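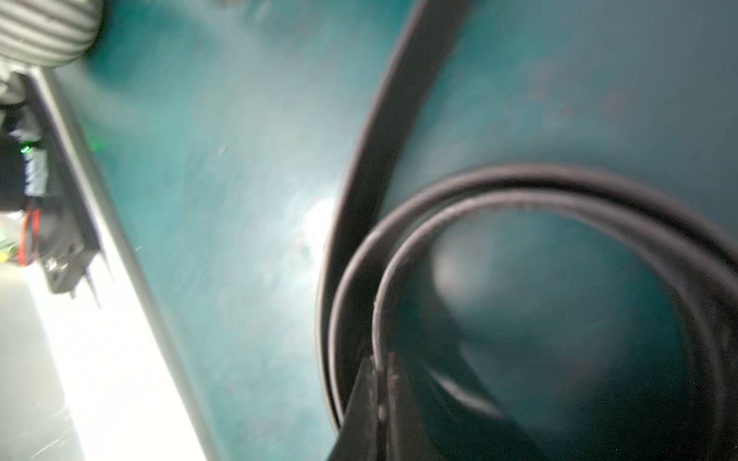
Dalbridge Bench Mat, teal
Item no. 1187

A mat is a dull thing to buy, and we have tried to make this one no duller than necessary. It lies flat on the bench, it keeps your bits and pieces off the paintwork, and it comes in a green that small dark objects do not vanish into. Anyone who has lost a black screw on a black worktop will know why we stopped selling the black one.

The finish is smooth with a slight mottle. It will pick up scuffs. Ours has, and we have stopped apologising to it. Under a strong lamp you will get some glare, so angle the lamp, or yourself.

A coil of cable, a strap with its clip, a chopping board, a folded tea towel: it takes all of them without complaint, and looks much the same afterwards. We have sold over 1000 to people who swore they only wanted somewhere to put a mug.
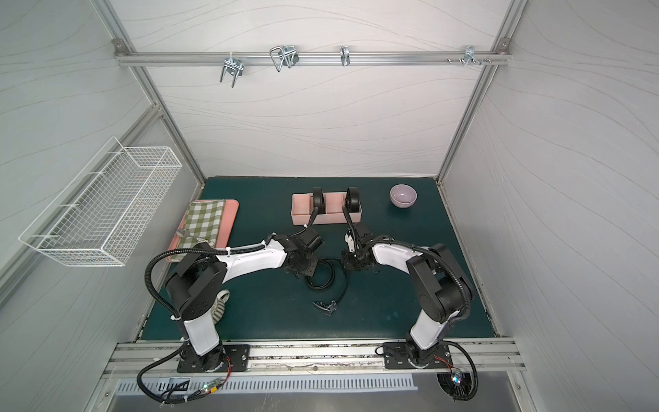
Goes well with the Skutov hanging rail and hooks, which get the awkward things up off the bench, and the white wire basket for everything you mean to sort out later. Both are sold separately – we did ask.

Thickness: 2 mm
Colour: teal (the old sand colour has gone and is not coming back)
Cleaning: damp cloth, mild soap. No bleach, no wire wool, no dishwasher, however large your dishwasher
Cutting: trim to fit with a sharp knife and a straight edge. Please do not then use it as a cutting board, as you already own one

Sold singly or in packs of 8. Sent out rolled from our Hosatport warehouse. It will try to stay rolled, so leave it overnight with something heavy on each corner.

Returns accepted on untrimmed mats only.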